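Minutes - example gathering for the block-pushing model
Saturday, September 5, 2026
Held at the Sallon workshop, bench side. Kedeck and Huver dialled in. Sandberg sent written comments, read out under item 3.

## 1. Last minutes

Accepted with one correction. The previous minutes said the model "learned to sort by colour." The chair asked that this be changed to "moved some blocks toward others of the same colour," as no one present could point to a test that showed sorting. Changed.

## 2. Where the collection stands

The log holds 471 examples. Each one is a short run with a typed instruction, driven by hand from the joystick. The plan was to keep going until December and then train on the lot.

The Sallon side was asked how many of the 471 are any good and said it doesn't know yet. Nobody has been through them start to finish. There was some discussion of whether a number that hasn't been checked belongs in the progress report. The chair's view was that it does not. Huver wanted it left in, on the grounds that the funders ask for it. Left in, with the word "unreviewed" beside it.

A spot check of 40 runs was done before the meeting. Main complaints:

- instructions typed after the run, to match whatever happened
- the same few phrasings over and over ("push the blue cube to the green star" and near copies)
- long waits at the start while the operator made up their mind
- runs stopped the moment two blocks touched, so the model never sees what being finished looks like

The first of these took up most of the item. If the operator pushes first and writes the instruction second, every run is a success on paper. Sallon said this is a common way to label play data and there's nothing wrong with it. The chair agreed, provided such runs are marked. At present they are not, and they can't be told apart from the others in the log.

## 3. Layouts

The bench was left set up so people could look at it during the item. Colours and shapes are mixed, with the green cylinder and green star already touching, the yellow pair together at the back, and the blue cube well forward of the blue prism. 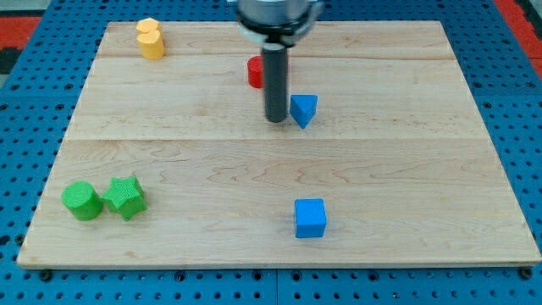 Sandberg objects to starting from layouts with pairs already made, and wrote that a model can score well on "put the greens together" by doing nothing at all. The same comments ask that every run start from a random scatter, and that any run where the goal is met at the outset be thrown away.

Sallon did not like the second part. Runs where the right move is to leave things alone are useful, it said, and the model will have to deal with them sooner or later. Kedeck asked whether anyone had written down which of the logged runs are meant to be that kind. No one had.

Agreed after some back and forth: random scatter as the default, and a separate tag for starts where the goal is already met. The chair noted that a tag was also agreed at the last meeting, for a different problem, and has not been added.

## 4. The pusher

Short item. The single rod can only push, and it hides whatever is behind it from the camera. Huver suggested a second camera from the side. Kedeck would sooner see what the model does with one view before anybody spends money on two. The chair asked what result would persuade Kedeck either way and did not get a firm answer. Carried over.

## 5. Claims for the December write-up

The draft says the model will "follow open-ended language." Several people thought this was a stretch for a set of instructions built mostly on the same handful of verbs. Huver said readers expect that sort of line. The chair said readers may also try it.

New wording to be drafted by Sandberg. It should name the blocks used, the board, and the fact that all examples so far come from 2 operators. Kedeck wanted it recorded that it supports the project and doesn't want the write-up to sound like an apology. Recorded.

## 6. Actions

- Sallon: add both tags to the log before any new runs are recorded.
- Sallon: type the instruction first for the next 20 runs, then compare with the old ones.
- Kedeck: say in writing what would justify a second camera.
- Huver: fix the progress report wording.
- Sandberg: redraft the language claim.

Review of the remaining runs was not assigned. Goes to the top of the next agenda.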